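We use cookies to remember your preferences. By continuing to read you accept this. OK

Clearing the spare room, part 3

20 June 2023

The last of the boxes went out to the hall this morning, so the spare room is down to walls and floor for the first time since we moved in. Boris, the big bookcase, is in the garage under a sheet. Malsha helped me carry him down the stairs, and we took one strip of paint off the banister doing it.

Most of what was in the boxes was paper. I found phone bills from 1995 and a stack of manuals for things we no longer own. I kept the letters and one folder of receipts from 2000 that I want to go through again. The rest went to recycling.

The walls

I had planned to put the desk straight back in, but with everything out I could see I should paint first. The walls are white and the color is fine. It's the marks that bother me, mostly small scuffs plus a short dark scratch. The dark gray baseboard can stay as it is. I'll tape along the thin white edge above it and wipe down the corner before I start.
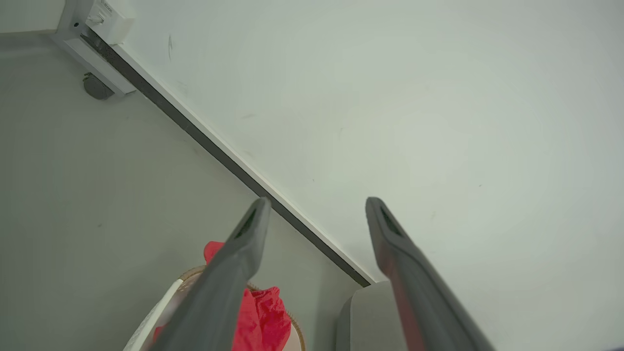
What's left to do

Fill the scratch, sand it, and let it sit overnight. Hefin quoted me $145 to paint the whole room, and I said I'd try it myself first. Deepika is lending me her roller and the long pole.

The desk will go back under the window. I haven't decided about Boris. He takes up most of a wall, and I've gotten used to the room without him.

Contact | © Lucienne Pruvost | Back to top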